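Colored water night at the Konemdale workshop

I stopped by the shared workshop in Konemdale this September, mostly to return a clamp I'd borrowed (sorry, Pankaj!), and ended up staying until they turned off the lights. The group has been building a bench setup they call Pliranell, two-finger grippers on robot arms that are supposed to handle lab glassware, tubes and cups without making a mess. They'd put out the racks and the yellow stuff, and everyone was busy with one thing or another.
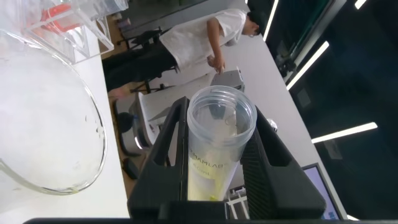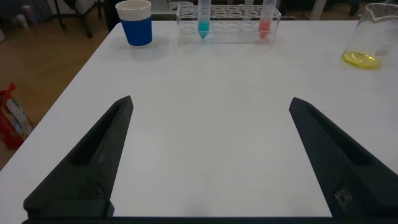
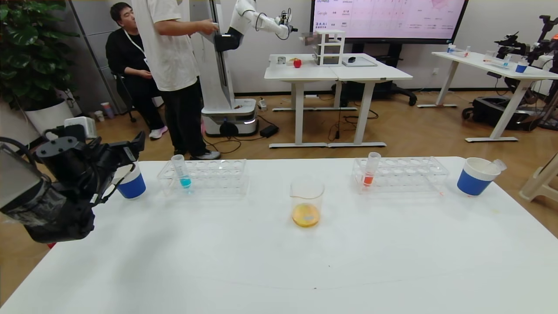
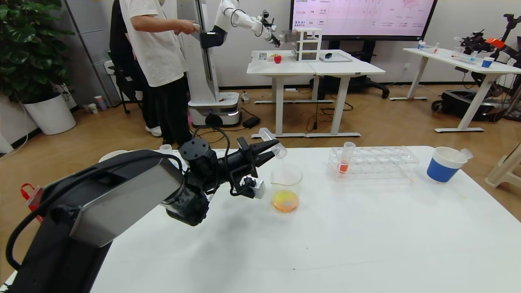 What they're working on now

Yvette Bouchard wrote most of the pouring code, and she walked me through it while I tried to stay out of the way. The move they care about most is getting a tube out of the rack, over to the beaker and tipped at the right angle. It sounds like nothing, and it has taken them 632 tries so far! She keeps every one of them in a log, with notes on the spills, and I could have read it for an hour.

The bigger cup is a different headache. Clear plastic is hard for the camera to pick out, and if the fingers squeeze too hard the wall flexes and the liquid jumps. Kamlesh Dixit has been lowering the grip force a little at a time, and he's down to 40 percent of where he started. He thinks there's more to go. Sushil Tomar thinks they should stop there and fix the wrist cable first, and the two of them were still going back and forth about it when I went to get coffee.

Next up is a run of 100 pours in a row with no one touching anything. They want to get through it before they bring the setup over to the Paredes open house, where they've been promised 2 tables and one very long extension cord. Aurelia Jitaru is handling the sign-up sheet, so talk to her if you'd like to help carry things or just come and watch. Evenings after 7 are best, and the side door sticks, so give it a good push.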